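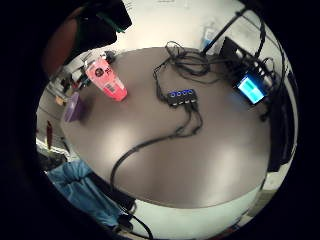
Start with the tables, before anyone asks about shelving. When people tell me a shared workroom is disorganized, they mean the flat surfaces, and then they go out and buy something for the walls. I don't buy it. Leave this slide up and let the room look for a while. There's a pink container and a purple thing near the edge, and in the middle a USB hub with its four blue lights on, with a cable wandering down the table and over the side. None of that is a storage problem. You could put a wall of Grolula bins behind it and the table would look the same by lunch.

Ask for hands: who has bought organizers in the past year? Keep your own hand up. (I did. They're in my garage.)

Now the claim I was asked to talk about. The Dikent people say a clear table saves each person 30 minutes a day. I wrote and asked how they got that. What came back was a survey of 400 people who had already paid for the course. Pause here. If you'd spent the money, you'd say 30 minutes too. Don't go after the course too hard, Linnea Bakke took it and liked it, and she may be sitting in the second row.

What I'd accept as evidence: somebody times a job on a messy table and the same job on a clear one, same person, same job, several tries. Sobia Lodhi offered to do this at Flistcombe and ran it for 10 mornings in March. Her result was that the table made very little difference to the work itself. Where people lost time was at the end, deciding what was theirs to put away. 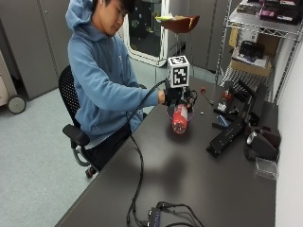
Hands-on work at the long table, with the wire shelving behind.

Point at the shelving, then at the tabletop. Everybody in my line of work would say: shelves right there, move the stuff. I used to say it. But look at what a person needs within reach when one hand is busy. He has a cable looping across the table to the box it's plugged into, and a small silver disc next to the piece he's handling. Which of those goes on the shelf? I'd like a real answer from the floor. Last time I gave this talk Marcelino Cantero said "the clear box in the corner," and I told him fine, that's one.

So the rule I was taught, "everything you aren't touching goes away," is a bad rule for tables where work is going on. It might be a good rule for kitchens. I have doubts about kitchens too, but that's the Brekke talk.

Skip the next bit if running late.

Labels. I get more mail about labels than about anything else. The usual advice is label the shelf, label the bin, label the lid. My objection is that products come with labels already and we still put them down wherever our arm happens to stop.

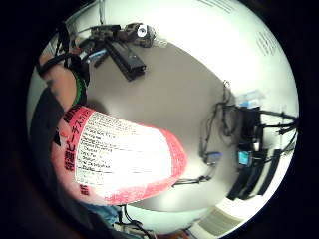 Hedvig Nordin has the best argument against me on this, so give it fairly. She says a label on a shelf isn't there to tell you what the thing is. It tells the next person that the gap is supposed to be a gap. I think she's half right. It works where the next person cares about the gap. In a shared room, I haven't seen much caring about gaps.

Back to cables. Expect groans. Ties, sleeves, clips, the little box with the slot in it. I have tried the lot and would pay for the hook-and-loop ties again. The sleeves look great until you need to take one cable out of the middle.
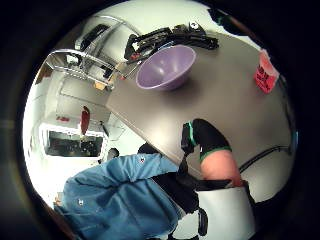 The thing I do recommend, and I recommend it weakly, is picking one edge of the table and letting the mess live there. Far edge if people sit at the near one. You don't sort it. You only keep it from creeping toward the part where hands go. Siv Lundgren calls this giving up. She's allowed to. Her own desk is very nice and she shares it with no one.

Things I don't know, say these out loud: whether the one-edge idea holds up with more than a couple of people at the table, and whether it lasts past the first month. Sobia wants to test the second one.

Questions. If someone asks about standing desks, I have no opinion. If someone asks what to do with bins they already own, the school on the corner took mine, minus the ones in the garage.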